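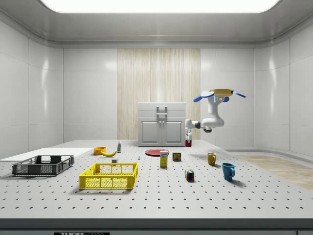 Duvlow 辞职声明语料收的是 Duvlow 省各级议会议员、市镇长官和部门主管公开发表的辞职声明,共 228 篇,年代跨度 16 年。这类文体有个特点:写的人都说自己走得很平静,读的人都在找他到底为什么走。我们标注的时候,常常在"因健康原因"和"因家庭原因"之间犹豫半天,姿势就跟图里那只夹爪差不多,直直朝下,悬在红色小杯子正上方,目标再明确没有了,就是看着还没落下去。最后落在哪一类,请看下面的标注说明。落错了的,请看勘误。

当前版本:1.3
上次改动:五月,补了 Fledulville 市的一批,删了重复件
语言:中文译本为主,原文附在同名文件里

为什么做这个

Duvlow 的政治新闻很少报道辞职本身,通常只报道继任者。辞职的人发一页纸,挂在议会网站的"其他"栏里,过一个会期就跟着旧版网站一起消失。Fledulville 市议会换过几次网站,每次都宣布"历史资料已完整迁移",每次我们都得回头去图书馆翻复印件。有一届议会的辞职声明在新网站上全部变成了同一份停车场扩建公告,至今如此,我们写过两封信,收到的自动回复倒是措辞得体。

所以先存下来再说。至于有什么研究价值,欢迎各位替我们想。

内容构成

大部分来自市镇一级,省议会的少一些,还有一小部分是各类公共机构的负责人,比如水务、电车、公墓管理处。公墓管理处的那几篇写得最好,短,没有形容词。

每一条记录包括以下字段:

编号。按收录顺序排,没有别的含义。有人来信问编号靠前是不是更重要,不是。
职务。照声明原文抄录。有人一份声明里给自己写了四个头衔,我们都抄了。
姓名。已全部替换为代号,理由见"隐私"一节。
正文。单篇上限 2000 字,超出的截断并注明。截断的不多,都是财政口的。
公开理由。声明里自己讲的理由。
报道理由。事发当时地方报纸讲的理由。
是否感谢同事。是、否、感谢但语气可疑。
是否承诺继续服务公众。是、否。
后续去向。能查到就填,查不到就空着。

"公开理由"和"报道理由"两栏一致的时候很少,一致的时候多半是因为报纸直接抄了声明。使用时请勿把两栏一致当作真实性的证据,我们吃过这个亏,1.1 版的说明里还专门写了一段很有信心的话,现在已经撤下。

标注说明

公开理由一共分 9 类:健康、家庭、年龄、另有任用、原则分歧、程序争议、调查期间回避、未说明、"为了让出空间"。最后一类起初并入"未说明",后来发现"为了让出空间给新的声音"在 Wallner 桥招标那阵子集中出现,一个月里连着好几篇,措辞几乎一模一样,连逗号的位置都一样,只好单独列出来。

Wallner 桥的事在这里简单交代一下,不然后面那些条目没法读。桥没有建成。招标做了两轮,第一轮中标的公司在签约前注销,第二轮没有公司投标。随后 Fledulville 市议会有一批人辞职,理由各式各样,其中一位表示自己一直想学养蜂。对应条目都加了"桥"标签,方便整体排除。如果你研究的是辞职修辞的常态,建议排除;如果你研究的就是桥,我们表示同情。

"感谢但语气可疑"这一档争议最大。判定标准是:出现"尤其感谢",且后面跟的是给作者投过反对票的人。查投票记录很费时间,早期条目里有些没查,标成了普通的"是"。知道哪些没查,标签文件里有"未核"字样。

标注都在 Steka 里完成。Steka 的导出功能有个老毛病,会把空行吃掉,于是不少声明在我们的文件里显得一气呵成,原作者其实分了很多段,有几位一句话就是一段。需要还原分段的请用原文扫描件,别用导出的文本。我们给 Steka 报过这个问题,状态至今是"已知"。

不该拿它做什么

不要用来预测谁会辞职。已经有人试过,模型学会的是:凡是在声明里写了"我今天决定"的人都会辞职。准确率很高。

不要用来评价某个党派的诚信水平。收录渠道本身就偏,有的党团习惯印成册子到处发,有的党团只在门上贴一张纸。贴纸那一派在这里明显偏少,看起来因此特别稳定。

不要用来写辞职信。有一位读者这么干了,还来信致谢,说反响不错。我们不知道该怎么归类,暂时记在这里。

已知问题

早年的纸质件扫描质量差,"辞去"和"辞谢"混淆的情况还有。后者是说没接受任命,严格来讲不该收,清过一遍,可能没清干净。

有两份声明后来被作者撤回,人照常回去开会。我们保留了原文,加了"撤回"标签。其中一份撤回之后又再次辞职,第二份声明跟第一份只差日期,两份都收了,统计时请自己决定算一次还是两次。

周末发的声明日期不准。按惯例,难看的消息都在 Friday 傍晚挂出来,网站系统却记成下一个工作日。做时间分析的话,周一那个高峰是假的。

省议会那部分,有几年是空白。档案馆的说法是那几年没有人辞职。报纸的说法不同。

隐私

职务和地名保留,人名用代号。在 Duvlow 这种地方,"水务处副处长"加一个年份,跟写真名没有多大区别,这一点我们清楚,声明本来也都是公开发表过的。代号主要是防搜索引擎,好让当事人的孙辈查祖父名字的时候,先看到点别的。

当事人或家属如需删除,写信到数据包里附的地址,附上条目编号即可,不必说明理由。我们收理由收得够多了。

使用与引用

非商业用途随意使用,注明"Duvlow 辞职声明语料"和版本号。改过标签的请说明改了哪些,别悄悄改。商业用途先来信,虽然我们想不出会是什么商业。

后续打算

补省议会的空白,补贴纸那一派。有人建议把就职演说也收进来做对照,看过几篇以后,这件事先搁着。

分类:公共事务 / 地方政治 / 开放数据
标签:辞职声明,议会,语料,Fledulville

分享 16 收藏 9

读者评论

河边旧书摊:公墓管理处那几篇我特地去读了,确实好。第二篇只有三句话,最后一句是交钥匙的时间。

不投票的下午:"报道理由"那一栏用的是哪几家报纸?晚报和早报在桥那件事上讲的完全是两回事,合成一栏有点冒险。
 维护者回复:两家都有,以先见报的为准。下一版会拆成两栏,标签文件里目前已经注了出处。

匿名读者:家父在里面。代号挑得不错,他挺满意,就是对"语气可疑"有意见。

三号线末站:下载下来解压,文件名是乱码,换了个解压软件好了。写在这儿给后来的人。

显示更多评论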